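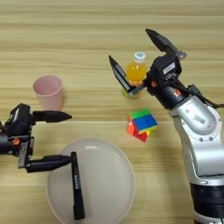

Pink cup, white plate, black marker on the plate. Everyday plastic, wood table.

Labeling plastic cups and plates so they come home again

Quick one, have to pack for the lake Friday. We lose dishes at every cookout. Names on the bottom fixed most of it.

What you need
Permanent marker, black shows best on pale plastic
Rubbing alcohol, cotton pads
Clear nail polish, optional
Old towel

Steps
1. Wash everything in hot soapy water. Dry it all the way. Grease is what ruins this.
2. Wipe the spot with alcohol. Give it 30 seconds.
3. Flip the plate over and write on the underside. Never on the side you eat from! Same for cups, bottom only, well away from the rim.
4. Small letters, slow strokes. Initials are plenty. We write PRITLEY on the plates and just a P on cups, theres no room for more.
5. Leave it upside down on the towel. An hour is good, overnight is better.
6. Thin coat of clear polish over the letters if you want it to last. Underside only. Let it dry untill it isn't tacky.

Wash by hand after. Dishwasher eats the ink in a few rounds, polish or no polish.

Messed up a letter? Alcohol on a cotton pad, rub, start over. Old ink on scratched plastic leaves a gray shadow, can't do much there.

Thin white plates: check from the top before you write big. Some let dark ink show through. Test with a dot near the edge first.

Cap back on the marker. Store it flat, in the drawer with the tape.

Filed under: Kitchen, August, Picnic stuff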